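From: Liette Ross
To: Pindireo Quilters and Menders list
Date: 06/03/2023
Subject: Re: Washing things that were never meant to be washed

Hello all, and a special hello to Gordon, whose message has been sitting open on my kitchen computer while I hunted for my old notes. I'm copying his question in for those who get the digest.

Gordon Després wrote:
> My sister has passed along a box of children's clothes and bedding for the
> July swap. Most of it is cotton, some has printed fronts, and a few pieces
> have trim sewn on by hand. It all smells of the cedar chest. Should I wash
> everything before I bring it, or just air it out? I ruined a tablecloth
> last year and I am gun-shy. Also, does anyone still use Brustix bars?
> Gordon

Gordon, first of all, please forgive yourself for the tablecloth. I once turned an entire set of napkins the color of weak tea, and my mother-in-law still came to dinner afterward.

My own feeling is that you should air first and wash second. Put the pieces out on a rack in the shade for a day or two, turn them over when you think of it, and then see what your nose tells you. Cedar is stubborn but it does fade, and some people like a bit of it (I do!). Sunshine is faster, but I have seen it take the life out of a dark cotton in one afternoon, so I keep mine under the porch roof.
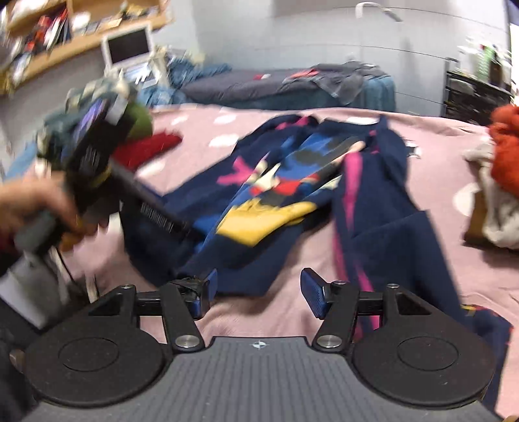 If the smell is still there after that, then wash, in cool water with half the soap you think you need. Half is plenty. Old cotton holds on to soap like you wouldn't believe, and a good part of what people call "that old smell" is soap from years back that never got rinsed out. I run the rinse twice and put a cup of plain white vinegar in the first one. Shaohua Li taught me that when we shared a table at the Rindo fair, and I have never gone back.

For anything with a printed front, turn it inside out and keep it away from the dryer. The heat makes the print go tacky, and then it sticks to itself in the drawer and you have a real mess when you pull it apart. Lay it flat on a towel, roll the towel up, lean on it, unroll, and leave it be. If you must iron, go in from the back with a cloth in between.
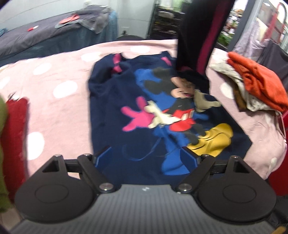

Now, the hand-sewn trim. Before you wet it at all, dab a hidden corner with a damp white cloth and look for color on the cloth. Reds and pinks are the worst for this — I don't trust any of them. If the color moves, unpick the trim, wash the piece, and sew the trim back on. It sounds like a lot of bother, but with a small seam ripper and the radio going it's a pleasant enough evening.

As for Brustix, yes, I still have 3 bars in the cupboard and I use them on collars and cuffs only. Mervin Hawthorne swears by them for everything, so you will get a different answer from him. Rawiri Grimshaw mentioned that the Jelínek shop keeps them behind the counter now, and you have to ask.

One more thing while I have you all here. The swap will be in room 148 this time, up the short ramp by the side door, so please don't go to the old room and wait there like I did last time. Bring a bag to carry things home in, and pin a note to anything that needs mending so whoever takes it knows what they're getting into.

Warmly,
Liette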